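# Chapter 4: Cloth in the Household

Before we get to fibres and weaves (and I promise we will, there is a whole section on twill waiting for you), I'd like you to think about the cloth that lives in your own kitchen. Everyone has some. There's the good tea towel that came as a present and never gets used, the three or four that do all the work, and the grey thing under the sink that used to be a singlet. Most of us could sort them in the dark by touch, and yet we'd struggle to say what makes one better than another at drying a glass.

When I was starting out I spent a winter in Hellham, going through the household account books of the Chevalier family, who ran a boarding house there with 14 beds. I went looking for curtains and bed linen, the sort of thing historians of the home were excited about at the time. What I found instead, page after page, was towels. Towels bought, towels hemmed, towels cut down the middle and turned sides to centre, towels demoted to the scullery and finally sold to the rag merchant by weight. One entry simply reads "2 blue, past mending", and I have to admit I grew quite fond of that line!

The point I took home from Hellham, and the one I'd like you to carry through this chapter, is that a cloth has a working life. It begins stiff and a little water-shy, because new cotton often carries finishes from the mill. It softens with washing, drinks up more water, and for a good long stretch it does its job beautifully. Then the loops flatten, the hems fray, and it slides down the ladder to floors, bicycles and paintbrushes.

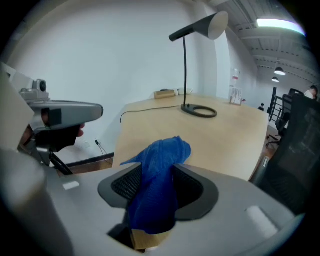
Kirsty Te Moana objected, on reading an early draft, that I had made this decline sound far too gentle, and that in her grandmother's house a towel went from best to rag in a single afternoon if somebody used it on the stove. She's quite right, of course. Scorching, bleach and a hot dryer can all age a cloth in one go, and we'll come back to each of them in Section 4.3.

It helps to have a few words ready before we start. *Absorbency* is how much water a fabric will hold, and *wicking* is how readily the water travels along it - the two are easily muddled, and a cloth may be good at one and hopeless at the other. *Pile* refers to the raised loops or cut ends on the surface of a fabric such as terry. *Hand* is the old trade word for how a cloth feels, and you'll find people in the industry still use it all the time.

For the activity at the end of the chapter you'll need two old towels, a kitchen scale and a jug of water. Weigh each towel dry, soak it, let it drip over the sink until the dripping stops, and weigh it again. Please write down the colour and your best guess at the age of each one, even if you have to ask whoever does the washing at your place. Readers who'd like a longer project can turn to the Trellmont laundry records in Appendix B.

## 4.1 From Fibre to Yarn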